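Can a Robot Clean Your Room Yet?

Print this page | E-mail to a friend
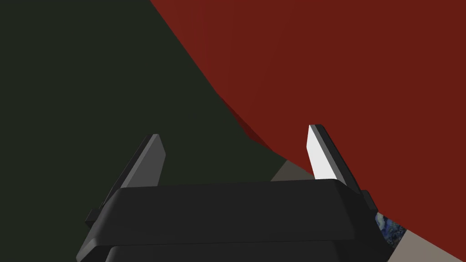
If you have ever been told to tidy up before dinner, you have probably wished for a robot to do it. You could lie on the bed with a comic book while it put your blocks in the block box and your socks in the sock drawer, and everyone would be happy. So why don't we all have one? Robots can weld cars and visit Mars, so surely they can pick up a sock!

Well, picking up a sock is a much bigger job than it sounds, and it's only hard to see that because you are so very good at it. You've been practicing since you were a baby, after all. Let's slow it down and take a look.

First, find the thing

Say there is a red ball on your table and you want it. You look over, and right away you know it's a ball, you know it's round at the back even though you can't see the back, and you know how far to reach. You don't have to think about any of this.

A robot has to work it all out. Many robots have a camera close to the hand, and that is handy for seeing what the fingers are up to. But try this: hold an apple right up in front of your nose. All you can see is apple! You can't tell where it stops or what is sitting behind it. A robot's camera has the same trouble when it gets in close, and the robot may have to remember what the table looked like from farther back.

Then, grab it

Lots of robots have a hand with just two fingers that open and close. We call this kind of hand a gripper. To find out how that feels, put on a mitten and try to pick up a coin, then a pillow, then a grape (be nice to the grape). You'll notice that each one needs a different sort of squeeze. If you squeeze too hard, the grape is jam, and if you don't squeeze enough, it rolls under the couch and the dog gets it.

Round things are tricky because they like to roll away. Big things are tricky because the fingers may not open wide enough to go around them. And cloth is the trickiest of all – a T-shirt is a different shape every single time you drop it.

Practice in a pretend world

People learn by trying, and a lot of robots do too. The trouble is that a real robot learning to clear a table can knock over an awful lot of cups. So engineers often let it practice inside a computer first, in a make-believe room that works a bit like a video game. This is called a simulation. The robot is drawn by the computer and so is everything it reaches for, and when something falls, they just press a button and start over.

Berenice Cervantes builds pretend kitchens like this for a robot named Iven. One of her tests is putting a bowl on a shelf. "In December we ran it 314 times in the computer," she told us, "and Iven got it right 244 times. I was so proud that I bought myself a cake!" That means it went wrong the other 70 times, and you might not want Iven near your grandmother's best bowls just yet. Her next step is to try it with a real arm and a real shelf, where the light changes and the bowl may be a little slippery. Real rooms are full of small surprises that the pretend ones leave out.

So what can robots do now?

Some chores are already going pretty well. There are robots that vacuum floors and robots that mow lawns, and in big warehouses there are robots that carry shelves from one end of the building to the other. They each have one job, and they do it in a place that doesn't change too much.

A child's bedroom changes all day long! There might be a fort in it by lunchtime. A robot that could tidy any room, with any toys in it, and fold the pajamas as well, is something people are still working on – and working hard.

Try it at home

Ask a grown-up for a pair of kitchen tongs and pick out five toys of different sizes. Close one eye, keep your other hand behind your back, and move the toys into a box using only the tongs. Which toy gave you the most trouble? Draw a picture of a robot hand that could pick it up.

22 comments | 70 shares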